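To: Flonach morning list
Date: 11 Sep 2024
Subject: Re: small nice things on the way to work

On the Flonach list, a member wrote:
> Does anybody else have a stranger they look for in the morning?
> Mine walks a very fat beagle past the Tyagi bakery and the
> beagle always sits down and refuses to go on. It cheers me up
> more than coffee does. Please tell me I'm not alone.

You're not alone. Mine is the driver of the number 29 bus from Jundau, who sings. I have been riding with him for six years and he has yet to finish a verse, on account of the stops. He gets as far as the second line, opens the doors, greets everyone like we've come to his wedding, and starts over with a different song.

Last October they moved him to another route for 11 days. The replacement was punctual and silent, and people complained. I wrote a letter myself, my first to a bus company that wasn't about a refund. 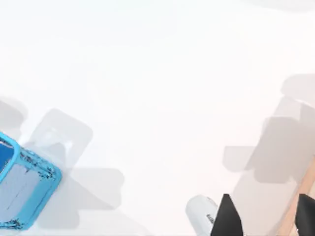
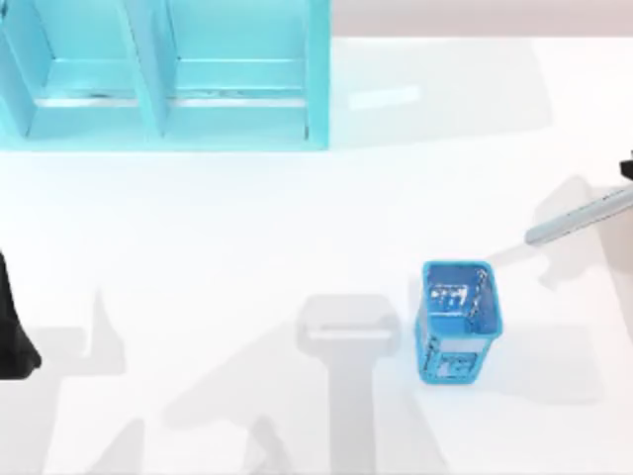
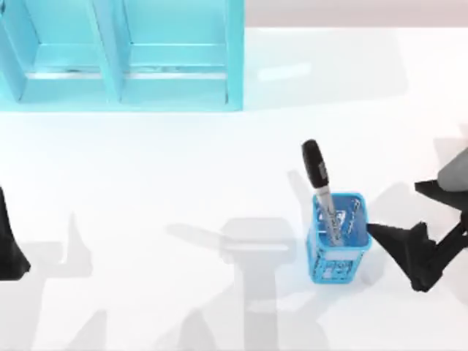

White tabletop, with something blue on it each time.

Anyway, he's back, and yesterday he attempted opera at the Ustesham light. A woman across the aisle in full office gray put down her phone and joined in, badly and at great volume. I missed my stop. I walked back 443 steps (my watch keeps score, I don't ask it to) and got in late and in a disgustingly good mood.

Say hello to the beagle for me. I'm on his side about the walking.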